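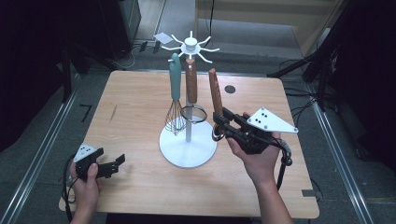
昆布水出しって一晩置く意味ある?
雑談・料理板 > だし・乾物

投稿者:nemui_kombu
2023-04-19
味噌汁用に昆布を水出ししてるんだけど、30分でも一晩でも違いが分からん。水は500ml、昆布は適当にちぎったやつ。みんな何時間置いてる?

投稿者:だし殻ふりかけ
一晩。冷蔵庫。以上。
30分は色もほとんど出ないでしょ

投稿者:tarako300
昆布の種類は? 日高なら水出しだけだと薄い。あれは煮て食べる方が向いてると思う。利尻か真昆布で試してみて

>> nemui_kombu
袋捨てたから分からん…スーパーの安いやつ。たぶん日高

>> tarako300
じゃあそれだわ

投稿者:yunomi
一晩派に反対。朝まで置くとぬめりとえぐみ出るじゃん。うちは2時間で引き上げて、そのあと弱火。沸騰前に火止め。これで十分

投稿者:だし殻ふりかけ
>> yunomi
えぐみは常温で置いてるからでは? 冷蔵庫なら出ないよ

>> yunomi
冷蔵庫でやってるけど出る。水の量に対して昆布多いのかも。量ったことはない

>> だし殻ふりかけ
量ってから言って

投稿者:すり鉢さん
まあまあ。味噌の方が強くて差が消えてる可能性。塩ひとつまみだけ入れて飲み比べるとすぐ分かるよ。味噌汁にしちゃうと自分も当てられない

投稿者:hirune_g
ちぎった昆布の話が流されてるけど、断面が多いとぬめり出やすいって祖母が言ってた。切れ目入れるなって。根拠は知らん

>> すり鉢さん
逆に切れ目入れろって書いてる本もあるよね。あれ結局どっちなの

>> hirune_g
うちでは入れない。それだけ

投稿者:Corinbridge住み
海外在住。2月に引っ越してきて、水が硬すぎて昆布だしがまるで出ない。軟水のボトルにしたら別物になった。時間より水かも。昆布は持ってきた羅臼

>> tarako300
水はでかい。東京から九州に引っ越した時も味変わったし

>> yunomi
羅臼うらやま

投稿者:だし殻ふりかけ
ついでに、出し終わった昆布は捨てないで冷凍。たまったら細切りにして醤油とみりんで煮る。300gくらいたまってからが楽。山椒入れるとごはん進む

投稿者:hirune_g
>> だし殻ふりかけ
名前の割にふりかけじゃないのか

>> だし殻ふりかけ
ふりかけは乾かすのが面倒でやめた

投稿者:nemui_kombu
塩で飲み比べやってみた。30分のは、ほぼ水。一晩のは普通にうまい。全然違ったわ、味噌入れすぎだったぽい
えぐみは自分には分からんかった

投稿者:yunomi
一晩を否定はしないけど2時間も試してほし。鍋で温めてからね

投稿者:nemui_kombu
>> yunomi
了解、週末やる。利尻も買ってくるる
かつお節を足すなら昆布は先に抜く、で合ってる?

投稿者:すり鉢さん
合ってる。抜いてから沸かして、火を止めて節。絞らないこと

投稿者:tarako300
自分は絞る。味噌汁なら気にならん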